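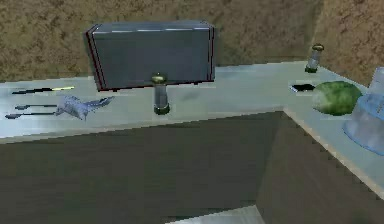
November 4, 2018. Teleop demos in sim, kitchen + dining room. Zsolt Major driving for the first half, me after lunch.

Goal: 30 clean demos of the glass shaker pick. Robot side is the Muleo sim arm, operator side is the Medve hand controller, same config file as friday. Nothing changed except the clutch button, which now has to be held the whole time the arm moves. Zsolt hates it. I think it's safer but my thumb says otherwise.

Notes from the kitchen part:

- target = front shaker, the one standing before the big dark gray box. The other one back in the corner is the distractor. Say which one in the task string!! "Pick up the shaker" is no good with both out. Changed to "pick up the shaker nearest the front edge".
- come in from the front left. Counter is clear along there apart from the utensils and the dinosaur. If you come in from the right you end up working over the melon.
- gold cap is rounded, fingers slide off if you close on it. Go lower, on the glass.
- wrist roll still lags. Move, wait, then roll. If you do both together the recording shows a wobble and the policy will learn the wobble.
- the spoons are thin and lie flat, skip them for now. Kálmán Vörös wants them as a seperate task anyway.

Score filter set to 2 mm jitter. Probably too tight. It threw out demos that looked fine to me on playback. Try looser monday and re-run on the saved logs, no need to redo by hand.

Dining table next. Same controller, longer reach.

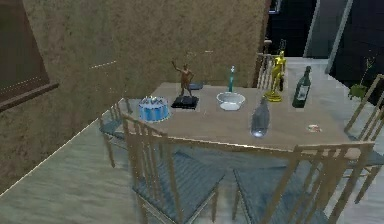 Table layout for the reach task, cake end to the left.

Task here is bottle to bowl: grasp the clear bottle near the front, bring it over next to the white bowl, let go, back off. Depth is the hard part. Clear glass on pale wood, from the operator view I keep stopping short. Turned the shadow overlay on and it got easier. Zsolt does it without, says he watches the gripper and ignores the bottle.

Don't swing across the back right, the gold statuette and the green wine bottle are both tall. Go up first, THEN over. Wrote this on the whiteboard too.

Length cap is 2,000 steps per demo. Mine run long because I pause alot. Pauses get trimmed in post but the cap counts them - ask Kálmán if we can count after the trim instead.

Last one, the floor pick. 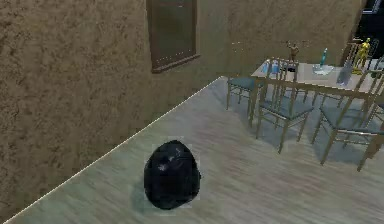 Black bag on the planks, dining set off to the right.

Lumpy thing, no handle to aim for. Plan is top grasp near the narrow end, lift straight up, hold, stop recording. Tried guiding by hand mode first (drag the sim arm with the Stumidix leader) and that is way nicer than the Medve for anything this low. Keep the leader for floor tasks.

Total saved today over all three: 81, before filtering. Backup goes to the Grunside drive, folder name is the date, don't rename it again pls.

Todo
- loosen jitter filter, re-run
- clutch: hold vs toggle, ask Zsolt for his version in writing
- spoon task string
- Leader cable is too short for standing up, get a longer one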